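Home | Modules | Week 4 | Handouts | Contact

Housekeeping Basics, Week 4: Small Tools and Where They Live
Ulla Tveit, Breltholm

Right, last week I promised we'd get on to dustpans, and a few of you laughed! I've been teaching this for years and it's still the bit people write to me about afterwards (Karine Carrier, who ran the course before me, gave it a whole morning).

Start with the surface. I like a plain table with a padded mat on it, and I put one tool down at a time, handle to the left, and have a proper look before I pick up the next. Check the lip of the scoop first. If it's nicked or bowed, the fine dust goes straight underneath and you'll be chasing that grey line across the floor all afternoon.

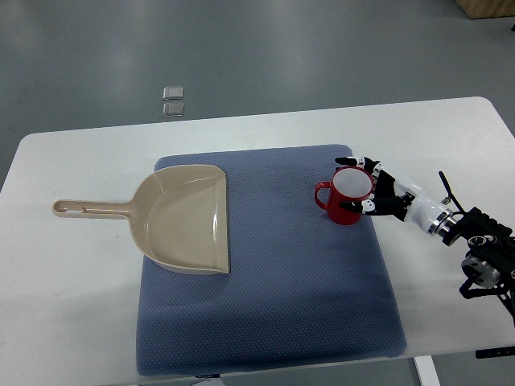 How often should I wash a dustpan?

Once a week in a busy house, with warm water and a drop of washing-up liquid, and let it dry fully before it goes back in the cupboard.

Brushes are another matter and we'll do them in September with the Endport group. For now, comb the bristles out over the bin and hang the brush up, never stand it on its bristles (they splay, and then you've got a very sad brush).

For next time: go through your own cupboard at home, pull out every small tool and write down what each one is used for. Bring the list with you, scribbles and all.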